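Week 3 notes: Where do you put the bench?

Hi all. These are the notes from last time, cleaned up a little, plus the bits I skipped when we ran over. If you missed class, read these before you look at anyone else's sketches, and then do the exercise at the end.

I started with my own first workshop, so I'll do that again. It was a single garage in Skulness, I had one bench, and I shoved it against the back wall under the window like everybody does. It looked great for a month! Then I tried to cut down a long door and found I couldn't get the door past the bench, the saw and me all at the same time. I ended up cutting it on the driveway in the rain. So when I go on and on about clearances, that's where it comes from.

Wall or middle?

A bench against a wall gives you a place to hang tools within reach, and it doesn't wander when you plane. You also lose a whole side of it. Anything wider than your arm is long gets awkward, and you spend your life spinning the work around. A bench in the middle of the floor is lovely for gluing up and for big panels, but now you need power out there, and a cord across the floor is a trip waiting to happen. Prakash Acharya asked whether you can just drop a cord from the ceiling. Yes, and I would, as long as the plug hangs above head height when you're not using it and somebody qualified does the wiring.

There's a third choice that people forget, and that's setting the bench at an angle to the room. It eats floor space and it drives tidy people nuts. But in a small square shop it can give you a longer run for boards, corner to corner, and you can still get at all the sides. Try it on paper before you laugh at it.

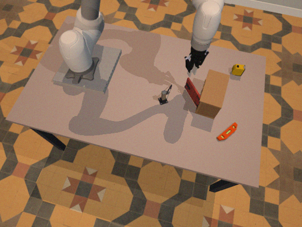
Sumaiya Rathnayake brought in her plan for the shared shop at Skekavine, and I want to go over it again because it had a really good idea in it. She didn't start with the furniture. She drew the path of a board first: in through the door, over to the rack, to the saw, to the bench, out to the finishing corner. Then she put the furniture wherever the path wasn't. I've been teaching the other way around for years and I'm switching.

The one problem was the finishing corner, which sat right next to the saw. Dust and wet varnish do not get along. We swapped it with the rack and the whole thing worked.

Height

Ask three woodworkers and you'll get a fight. The old rule is that the top should meet your palm when you stand with your arm hanging straight down. That's fine for hand planing, where you want your body weight over the work. For drawing, carving or anything fussy, it's way too low and your back will let you know. My main bench is palm height and I keep a small raised block that I clamp on top for close work. Cheap, and it stores under the bench.

Şükran Ateş wanted to know what to do when two people of very different heights share. Build for the taller one and make a standing platform for the other. It's much easier to raise a person than to saw the legs off a bench and put them back on. (I've tried. Don't.)

Tops

Keep it flat, keep it dull. A shiny top bounces light into your eyes and lets things slide. A pale top is nice for finding small screws, a dark one hides glue stains, and I'd pick pale. Skip the thick varnish – a thin coat of oil is plenty, and you can scrape it back and redo it every August when the shop is dry and you'd rather be outside anyway.

And leave the top clear at the end of the day. I am terrible at this.

Floors

We barely got to floors. Concrete is tough and easy to sweep but hard on the knees, so put down a mat where you stand the most. Tile is easy to clean and can get slick with sawdust on it. Wood is the kindest to feet and to dropped chisels. More on this next week, along with lighting.

Exercise

Draw your own room, or a room you could use, on squared paper. Mark the doors, windows and outlets. Draw the path of a board first, the way Sumaiya did, then place one bench, one saw and one rack. Do it 2 ways, with the bench somewhere different each time, and write a few lines on which one you'd rather work in. Messy pencil is fine.

Bring both drawings on 12th September. Zoriana Pylypenko is running the first half of that session and she'll want to pin them up, so put your name on the front!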